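Coaching Endurance Sports, Unit 6
Off-season training: what the winter months are for
Handout to go with the Tuesday lecture. Read it before the seminar.

1. The usual story

Open any club newsletter from November and you will find the same advice. Winter is for building the base. Do long, easy miles, stay out of the red, and the speed will come back in spring. Most of you were coached this way and most of you will coach this way. I want you to be able to say why, and I want you to notice how thin some of the reasons are.

The base idea has a sensible core. Easy volume is well tolerated, most athletes can do more of it than they think, and the aerobic system responds to it over months. None of that tells you that hard work in January is wasted or harmful. Those are separate claims, and they need separate evidence. When a coach slides from one to the other, stop and ask which one you are being sold.

2. A case from a rowing club

Ballach is a small club with a mixed squad of juniors and adults. The river is unusable for a good part of the winter, so the athletes train on rowing machines and in a borrowed gym. Their coach, Musyoka Nyamweya, kept records for two winters and let us use them.

First winter: easy steady rowing only, four sessions a week. Second winter: the same four sessions, but one of them swapped for hard intervals. In the spring test over 4,000 meters the squad was faster after the second winter, and the club has trained that way since.
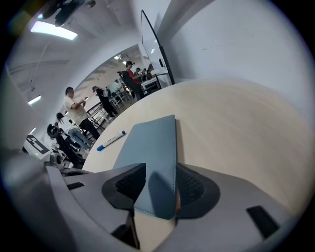
Before you write "intervals work" in your notes, look at what else was different. The squad had a year more of training behind it. Several of the juniors had grown. Two of the slowest adults had left, which improves an average without anyone pulling harder. The test was on a machine, and by the second spring everyone had done it before and knew how to pace it. Any one of these could account for the gain. Nyamweya says so himself in his notes, and that is more than most published training articles manage.

I am not telling you the intervals did nothing. My guess is that they helped. But it is a guess, and you should be able to hold it as one.

3. Heart rate zones

The Zostden chart, which many of you will meet on placement, splits effort into five colored bands with a firm line between each. The lines are tidy and bodies are not. The chart sets its bands from a maximum heart rate worked out from age, and two healthy people of the same age can differ by a wide margin. For one athlete a ceiling of 175 beats per minute is a hard interval. For her training partner it is out of reach on a good day.

If you must use bands, set them from a test the athlete has done, and repeat the test. Check them against plain speech. An athlete who can talk in full sentences is going easy, whatever color the watch is showing. An athlete who can't is not, and the watch doesn't get a vote.

Heat, coffee, a bad night and a head cold all move heart rate. Indoor work moves it too, as there is no wind to cool anybody. Expect higher numbers on the machine in a stuffy room than on the water at the same power, and don't slow a whole crew down over it without opening a door first. 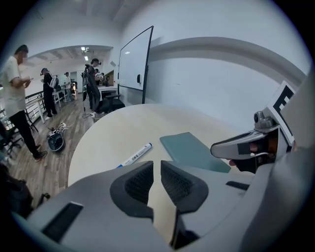 The same caution goes for power readings. Machines of the same model can disagree, especially in clubs where the chains are oiled whenever somebody remembers. Test each athlete on the same machine every time, with the same drag setting, and write both down. A gain of 4 watts between October and December may be the athlete, the machine or breakfast.

4. Strength work

Ita Mac Mathúna will cover lifting technique in Unit 8, so I'll keep to the planning question. Does gym strength carry over to endurance performance? For rowers and runners the evidence is fairly kind: modest benefits from heavy lifting two times a week, mostly in people who have not lifted before. The benefits reported for experienced athletes are smaller and less steady from study to study.

Be wary of the word "functional." It has been attached to nearly every exercise that involves standing on something wobbly. The Fendau circuit, popular in school programs, is a fair general workout and the kids like it. Its handbook also promises injury prevention, and the support offered for that is a survey of coaches who were already using it. Asking the customers of a restaurant whether they like the food will get you a similar result.

5. Cross-training

Runners are told to swim, rowers are told to ski, cyclists are told to run. The reasons given are variety, less strain on tired joints, and "keeping the engine going." I accept the first two. The third depends on how hard the swap is worked, and in practice a rower with poor swimming technique gets tired arms long before the heart and lungs have had much to do.

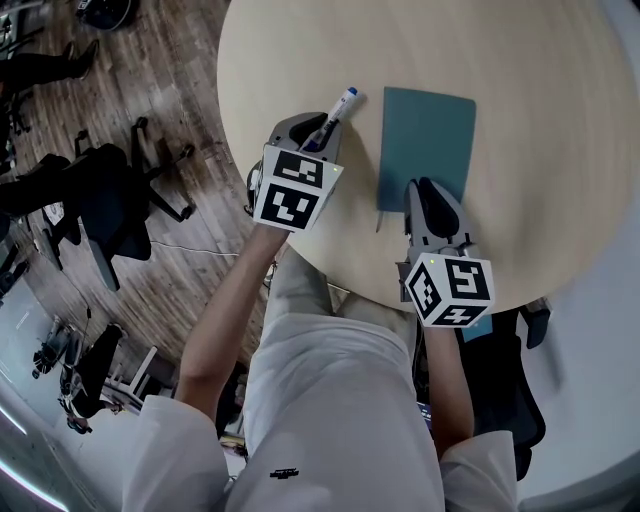 6. For the seminar

Bring a winter plan of your own, four weeks long, for one athlete you know. State the hours available. Leave out any session you can't give a reason for, even if it makes the week look bare.

Read the Moriarty chapter on training diaries in the course reader. It is dull in places but the section on missing entries matters: athletes tend to skip the diary on the days that went badly, so the finished record looks better than the winter did. Think about what that does to a case like Ballach.

Write 300 words on this question and hand them in at the start of the session: what result, if you saw it in spring, would make you drop your winter plan? "None" will be marked as a serious answer only if you can defend it — and I don't think you can.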